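I'd been in the Nesusmont robotics club room for all of five minutes when someone handed me a towel and asked me to fold it with two clothes pegs. No fingers allowed. I got one corner over, dropped the other, swore quietly and gave it back. A girl of fifteen patted my arm and said everyone does that.

The club meets after school in an old cookery room (you can still see where the ovens went), and this year they've entered the Tekberg Cup, which asks teams to get a pair of robot arms to do a household chore. Most of the other schools have gone for stacking cups or sorting cutlery. Nesusmont picked laundry, and I do love them for it!

Rogério Meireles runs the club and teaches physics the rest of the time. He told me cups are easy because a cup stays the same shape when you pick it up. A towel has a new shape every time you breathe on it. So the students drive the arms by hand first, over and over, and record each go, and then the software tries to learn from what they did. They've kept 400 recordings so far and thrown out 263, mostly for fumbled corners, and there's a running argument on the whiteboard about whether a wonky fold is still a fold. The rules say it has to be square to within 18 millimetres. The whiteboard says the rules are mean.

I had a turn at driving, of course. You hold a pair of handles and the arms copy you, and it feels like wearing somebody else's very long sleeves. The grippers can pinch and that's your lot, so you find yourself hunting for the hem because it's the bit with some thickness to it. My hands were aching by the time I'd managed a single half-fold, and I was so pleased with it that I asked if it could go in with the good ones. It could not.

They split into two crews, Chiang and Cinurden, named after two hamsters that used to live in the biology lab. Chiang looks after the driving and Cinurden after the code, and each crew is convinced the other one has the cushy job. By six o'clock the biscuits had gone, both crews were crowded round the same laptop and somebody's mum was waiting in the car park with the engine running. One more go, they kept saying. They had three more.

The Cup is in February, and the entry money still stands at £670, which has to cover the coach as well. I've already asked if I can have a seat on it.
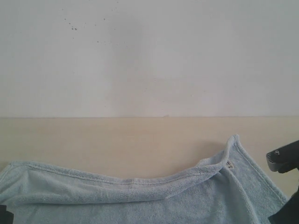
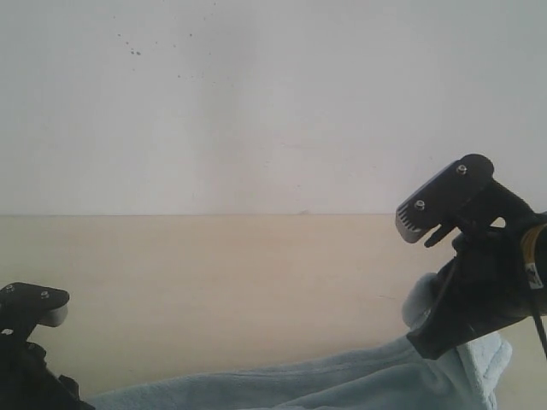
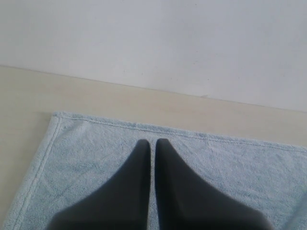
Towel practice at the Nesusmont club, with the grippers at the blue terry cloth.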